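Small Parts, Big Headaches: Tips for Keeping Track of Hardware When You Take Things Apart

I love taking things apart. Faucets, fans, the hinge on the dishwasher door, you name it! What I used to hate was the putting back together, when I'd be on my knees with a flashlight looking for a spring. These are the habits that fixed that for me, and I use every one of them.

Clear a big light-colored surface first. White is best, and bigger than you think you need. Dark screws and rubber bits jump right out at you on a pale top, and they vanish on a brown workbench (mine has eaten more set screws than I care to admit). If your table is dark, an old pillowcase stretched flat works great, and it keeps round things from rolling too.

Lay parts out in the order they come off. Start at the left and work right, with a little space between them. Then you go backward, right to left, and the thing practically reassembles itself. I got this one from Andri Aebischer, who fixes sewing machines, and I've been spreading the word ever since.

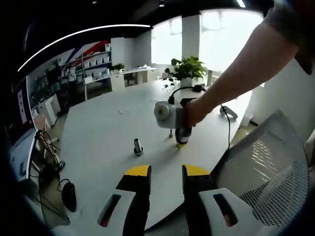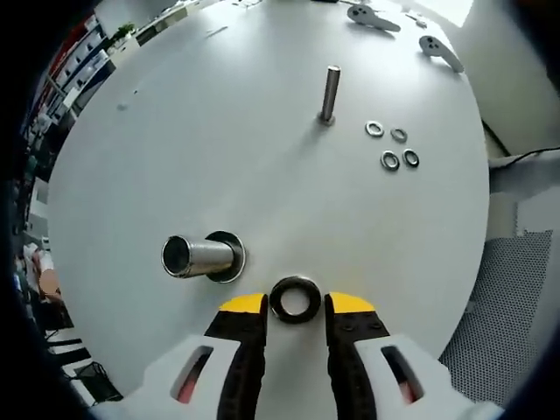 Muffin tins are wonderful if the job is going to run past supper. One cup per step, and a scrap of masking tape on the rim with a number. Egg cartons do the same job but they tip over, so save those for nails.

Take a phone picture before each step, even the dumb ones. I was so sure I'd remember which way the clip faced on my old Vavden fan. I did not remember!

About rubber rings and washers: don't toss the old one until the new one is in and working. Bring it to the hardware store in a sandwich bag and match it by laying it right on top of the new one. Check the hole as well as the outside edge. If it feels stiff or you see little cracks when you pinch it, replace it. A dab of plumber's silicone grease on the new one makes it slide into place so nicely, and please skip the petroleum jelly, which can swell some kinds of rubber.

For threaded parts, an old toothbrush and white vinegar will clean up most mineral crust. Soak brass for just a few minutes, rinse, dry. Start every thread by hand, and turn it backward first until you feel it drop into the groove. Then go forward. You'll never cross-thread a fitting again, and it's such a satisfying little click.

A magnet in a plastic bag is my favorite trick of all. Sweep it over the rug, the screws stick to the outside, then turn the bag inside out and they're all caught. It won't pick up brass or most stainless, so for those pull a nylon stocking over the vacuum hose.

Leftover parts go in a baby food jar with the name of whatever they came from. I have 2 shelves of them now and I'm very happy about it.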